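Section 4. Getting the teaching table ready

Updated November 2019 for the Loria packing rooms

If you've read sections 1 through 3, your Evetti hand grippers are charged and you've been through the safety talk. This section is about the table itself, and about what a teaching shift looks like now that the Maglaya arm does the night packing. I wrote it after doing the job for long enough to make most of the mistakes, so please borrow from them!

4.1 What changes for you

I'll start with the part everyone asks me about at lunch. The arm on the line learns its pick-and-place moves from us. We hold a gripper, do the job the way we'd do it by hand, and the recording goes into Fimetti, where it gets sorted and sent on for training. So for part of the week you're packing, and for part of the week you're showing how packing is done.

It is a different kind of tired. On the line my feet hurt, and at the teaching table it's my wrist and my patience. You'll go slower than you're used to, and for the first couple of shifts that feels silly (I kept wanting to grab things with my other hand). Give it a week. Your pay grade stays the same while you're teaching, and a teaching shift counts toward your hours exactly like a line shift does. If your supervisor's schedule says otherwise, bring it up right away and have it fixed before the pay period closes.

Note: teaching is something you sign up for. You can go back to full line work at the end of any rotation, and you don't have to write a reason on the form.

4.2 Before you start

You'll need:

One Evetti hand gripper per person, with its marker panel attached
The head strap and cable from your locker kit
The backpack unit, if your task card calls for it
The task card
The objects listed on the card
A soft dry cloth

4.3 Setting up the table

1. Clear the tabletop down to what's on your task card. Coffee goes somewhere else, and so does your phone.

2. Look at the two grilles set into the tabletop and make sure they're lying flat. A raised corner will snag a gripper pad, and pads are the part we run out of.

3. Turn on the ceiling light, even on a bright day. Our table is right next to the big window and the daylight moves around more than you'd think — I've had recordings that started out fine and ended up all glare.

4. Wipe the gripper pads with the dry cloth. Only the inside faces, where the little dots are. No spray cleaner, please.

5. Check the marker panel on each gripper. The black-and-white square should be clean and flat, with no fingerprints across it. If a corner is peeling, swap the panel. Don't tape it down, because shiny tape over the square confuses the tracking.

6. Squeeze the handle all the way and let go, five times. You're feeling for a smooth close and a full open. If it sticks, tag it and take another one from the rack.

7. Put on your head strap and run the cable down your side, away from your working hand. If you're wearing the backpack, do the chest clip up before you plug anything in.

8. Sign in to Fimetti with your badge and pick the same task number that's printed on your card. Read the number out loud to your partner. I'm serious about this one! I once recorded a whole morning under the wrong task, and all 115 recordings had to be relabeled by hand.

9. Wait for the green dot next to each gripper on the Fimetti screen.

Caution: keep your fingers and any loose sleeves out of the jaws. The pads are soft but the linkage behind them pinches, and it doesn't care that you're on break in two minutes.

Caution: cables and backpacks change how wide you are. Look behind you before you step back from the table, especially when two or three people are working in the room. Push chairs all the way in.

4.4 Recording

1. Start with the gripper up off the table and the jaws open.

2. Press the thumb button and wait for the beep.

3. Do the move at a calm, normal pace. If you fumble an object, pick it up again and carry on. The training people want some fumbles in there, and a recovered drop is useful to them.

4. Open the jaws, lift clear, and press the button again to stop.

5. Mark it Keep or Toss on the screen.

Take a break after every 20 minutes of recording. Fimetti will nag you, and for once I'm on the software's side. Shake out your hand, walk down the hall, look at a tree. The break is paid.

Note: a full task set is 308 recordings, shared among everyone on the rotation. It is not a personal target and it doesn't go on your review. Some tasks (lids, bags, anything floppy) take ages, and that's fine.

4.5 About the cameras

The grippers and head straps record whatever they're pointed at, and that includes coworkers. Faces are blurred before anything leaves our building. You can still ask for a recording to be pulled: choose Toss, then Personal, and it's wiped without anyone reviewing it. Tell people who come into the room that you're recording. Most of them wave, a few turn around and leave, and both are okay with us.

Conversations aren't recorded. The microphones were taken out of our kits in June after several of us asked for it, so go ahead and chat while you work.

4.6 If something goes wrong

Dot stays yellow: the marker panel is usually dirty or tilted. Wipe it, reseat it, wait for the dot.

Dot goes red in the middle of a recording: stop, mark it Toss, unplug the gripper and plug it back in.

Battery drops fast: anything that won't reach 100 percent on an overnight charge goes in the repair bin with a tag.

Gripper feels heavy or your wrist aches: stop for the day and switch to the line or the label station. Fill in the short comfort form too. We got the lighter handle because enough people filled it in — before that we were all just rubbing our wrists and grumbling.

4.7 Closing up

Sign out of Fimetti, coil the cables loosely, and put the grippers on charge with the jaws open. Shut the window if you opened it. Leave the task card face down on the table if the set's finished and face up if there's more to do.

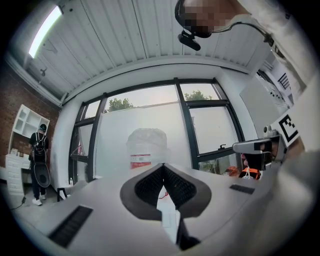 Figure 4-1. Hand grippers in use at the window table, marker panel at right.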